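13/08/2020

Long one today, writing this on the bus so excuse the scrawl. In at 9, first there apart from Brian, who had already got both arms powered up and was eating a cereal bar over the keyboard. Again.

Plan was: finish the plug task, log it, send numbers to Hollbridge by four. Sent numbers by ten to six. So.

Morning was all calibration. Left arm fine. Right arm kept stopping short of where we told it, only a few mm but a few mm is everything when you're trying to get two little pins into two little holes. Ching-wen thought it was the camera bracket, I thought it was my code, Brian thought it was "vibes". Went through my code line by line for an hour and a half. Found a minus sign that had no business being there, fixed it, right arm STILL short. Then Ching-wen went and nipped up the bracket screws and it came good straight away. She didn't say anything. Very loud not saying anything.

Kept the minus sign fix though. It was wrong anyway.

Lunch was the bad sandwiches. Talked about Sandley and whether their team is really as far along as they make out. Brian says he's seen their video and it's sped up, you can tell from the clock on the wall. I want to beleive him. They've had their arms since May and we lost so much of the term, so even if it is sped up they're ahead of us.

After lunch, proper runs. Red block, two arms, grippers open, start pose, go. Write down what happens. Reset. Go again.

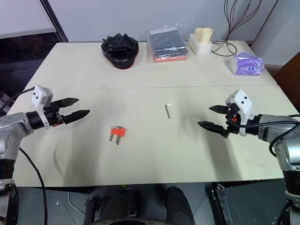
Reset is the slow bit. Each time the block has to go down in a slightly different place or the model just learns the one spot and falls over on the day. Ching-wen drew up a list of positions and we took turns calling them out. By the end I was hearing them in my head. Still am a bit.

Total episodes now 3177 if the log is right, and we need 600 more before Calilau will let us book the slot for the final training. Which sounds fine until you work out how many afternoons that is. I did work it out. Not writing it here.

Best run of the day -- number 7 after the restart -- left picked up clean, handed over to the right, no wobble at all. All three of us shouted. Then the next 5 were rubbish, dropped it, dropped it, handed over to thin air, dropped it, froze. Brian reckons the handover is too fast. I think it's the angle of the right wrist, it comes in too steep. Will try both tomorrow, one at a time this time, NOT together like last week when we couldn't tell which had helped.

Also must sort the table out. Stuff is creeping along the back again and half of it is ours, the folded fabric in the bag wants handing out for a start. Asked whose the wire thing was, got shrugs.

Small row about the name. Form is due and we still haven't got one. Brian wants Su, just that, as in the command, thinks it's very clever. Ching-wen says it sounds like somebody's aunt. I said I didn't mind and then found out I did mind, quite a lot, so now that's two against one and he's sulking.

To do
-- wrist angle, then speed
-- back up the log!! twice
-- ring Hollbridge re travel money
-- name. please
-- wash lab hoodie, it stinks

Nearly missed my stop writing that. Mum's done pasta.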